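Oltmanns Divided Sorting Bin, Blue

Item 464 | Sold by Pedier Toy Storage, Clumville

If your living room floor looks anything like ours did last January, you already know why we love a bin with a wall down the middle. The Oltmanns Divided Bin is a bright blue plastic tub with 2 roomy compartments, and it was made with chunky toddler bricks in mind, the big ones that little hands can grab and grown-up feet always seem to find in the dark. Green on one side, orange and yellow on the other, or whatever plan your child comes up with that morning (ours changes daily!).

The divider is molded in the same blue as the rest, so there's no loose panel to slide out and get lost under the couch. It stands up nice and tall between the two sides, which helps keep the colors where you put them, at least until somebody decides to mix everything together again.
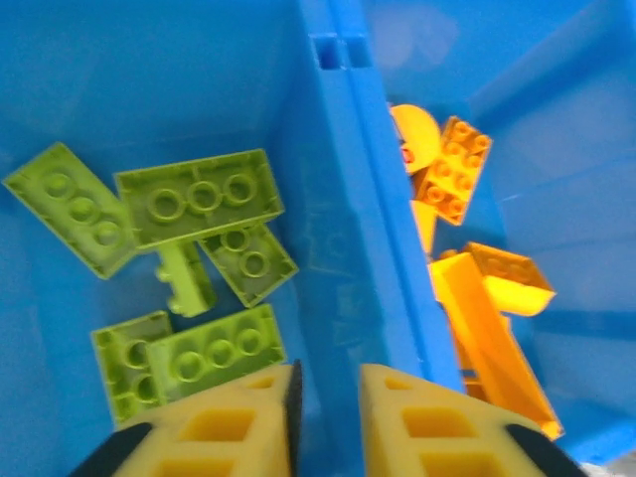 We get asked a lot whether it's better to fill a bin like this to the top, and our answer is that a few bricks per side is plenty for a first sorting game. Toddlers like to see what's there without digging, and it makes cleanup feel like something they can really finish. Once they've got the hang of it, add more, or bring in the blocks and toy animals from the other end of the playroom.

Cleaning is easy. Take everything out, wipe the inside with warm soapy water, run a cloth along the base of the divider where crumbs like to settle, and let it air dry before the toys go back in. Please don't put it in the dishwasher, as high heat can warp the walls.

The bin pairs nicely with our Skernmont low shelf, which holds two of them side by side at a height most toddlers can reach. Orders over $70 ship free, and you're always welcome to pick up at the Clumville store if you'd like to see the color in person first.

Bricks and shelf sold separately.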